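Home | Diary | Archive | About | Search

16 June 2026
by Albertina Morais

The dishwasher finished at seven this morning and I stood in front of it for a while with my coffee, hoping. It has a light that comes on to tell me it's done. It has never once offered to empty itself.

I bring this up because I spent most of yesterday evening on the Lencho site reading about a kitchen helper that costs more than my car. Two arms, a track along the counter, and a monthly fee for what they call "skills." Putting away bowls is a skill. So is putting away cups, sold separately. I felt pretty accomplished, having had both since I was six.

My brother-in-law works at Brurkley, where they bought a pair of arms in March to sort returned kitchenware at the end of the line. He says they're fine, in the tone people use for a nephew's band. On a good shift they handle 371 pieces, and the woman at the next station, who has a bad shoulder and talks the whole time, handles 2,000. The arms do it without a break, though. They also do it without noticing when a mug has a crack in it, so she goes through their bins after lunch.

What trips them up is anything lying down. An upright bowl has a rim and they know what to do with a rim. A cup on its side is a philosophical event. I asked why they don't just stand all the cups up first and he said that's somebody's job now.

I timed myself on the dishwasher tonight, which is how I know I need other hobbies. Four minutes and 30 seconds, including the lid that fits nothing. I would pay real money to get that back and I know I'd spend it watching the machine to see if it dropped the blue plate.

The laundry is still on the chair. Serkari has a folding robot – the clip on their page is sped up, it says so in tiny gray letters – and it does towels. Towels were never the problem. Show me one that can do a fitted sheet and I'll clear out the hall closet for it.

Mother called. She thinks I should get one "for company." Rain by nine, and I never brought the cushions in.

3 comments

dorsetstreet: We had a Virbridge floor thing for a year. It ate 284 dollars' worth of phone cords and one slipper. Still better than vacuuming.

PaulaK: The fitted sheet is the moon landing. I've said this for years.

tinroof: Your poor brother-in-law. Ask him if they hire people to stand the cups up, I'm looking. 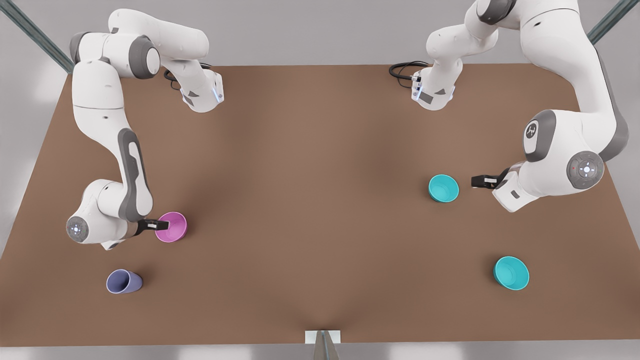
Can a robot put away the dishes at home yet?

Some can manage a few sturdy pieces in a kitchen set up to suit them, slowly and with a person nearby, but a full mixed load is still quicker by hand.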